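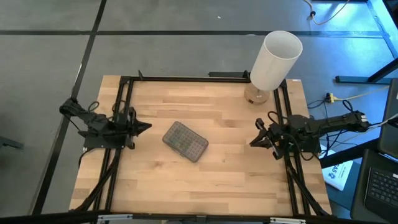
Staves, glue and movement: how a butcher-block top is put together

20 Jun 2024

A solid timber worktop looks like a simple product. It is a stack of narrow strips, glued edge to edge, planed flat and coated. Most of the faults that owners report can be traced to moisture, and most of them were avoidable at the point of fitting.

The strips are called staves. In a full-stave top each one runs the whole length of the panel. In a finger-jointed top, shorter pieces are machined with interlocking teeth at the ends and glued into a continuous length before the panel is assembled. Full-stave boards cost more, because long clear timber costs more. There is little difference in stiffness between the two at normal worktop thicknesses, provided the joints are sound. The choice is mostly one of appearance.

Colour variation between staves is normal. Pale timbers such as birch, ash and maple show it less than walnut or oak, but even a batch cut from one log will contain sapwood and heartwood, and these take oil differently. Some makers sort staves by tone before pressing. Others mix them on purpose so that no single strip stands out. A buyer who wants an even surface should ask which method is used and request a sample at least three staves wide.

Moisture and width

Timber changes size across the grain and hardly at all along it. This is the fact that governs every decision about fixing. A long top will stay the same length through the year while its width rises in damp months and falls when the heating is on. Movement also differs with the direction in which each stave was sawn. Quarter-sawn staves move less across their face than plain-sawn ones.

Gluing narrow staves together does not remove this movement. It spreads the tendency to cup. A single wide board with its growth rings all curving the same way will bend into a shallow trough as it dries. In a panel of narrow staves the rings point in different directions and the bending forces partly cancel. The total change in width remains.

Troreten, a small firm that presses panels for kitchen and workshop use, keeps its timber in a conditioned store before machining. Its fitting sheet asks the customer to leave the panel flat, in the room where it will be used, with air on both faces. Leaning it against a wall is ruled out, as is laying it directly on a new concrete floor. Both expose one face to different conditions from the other.

Fixing

The top has to be held down and still be free to move across its width. The usual methods are slotted brackets, wooden buttons in a groove, or oversized holes with washers. Screws through tight holes at the front and back will hold for a season. After that, either the screw works loose or the panel splits along a glue line.

Steel and aluminium underframes need the same care. The metal does not respond to humidity, so all the relative movement appears at the fixings. Slots should be cut across the grain of the top, with the screw placed in the middle of the slot if the panel is fitted at average humidity. In February, with the heating running, the panel is near its narrowest and the screw should be placed so that most of the free travel is on the outer side.

Finish

Oil soaks in, is easy to repair and slows moisture only slightly. Hard-wax oil leaves a thin film and resists spills better. Lacquer resists best of all until it is damaged, after which water enters at the scratch and spreads beneath the film as a grey stain. Repair then means sanding back a much larger area than the mark itself.

Whatever is chosen, the underside must receive the same number of coats as the top. This is the step most often left out. A panel sealed on one face takes up and loses moisture through the other, and will cup however carefully the staves were arranged.

End grain needs separate attention. It absorbs many times faster than the face, and the edges around a sink cut-out are where black staining usually begins. Karamanlidis, which supplies finishing oils to joiners, advises repeated thin coats on cut ends until the surface stops drinking, then a final coat once the previous one has cured. Oily rags should be laid flat outdoors to dry or kept under water in a metal tin, as they can catch fire on their own when bunched up.

This site uses cookies to remember your settings. Accept all | Manage choices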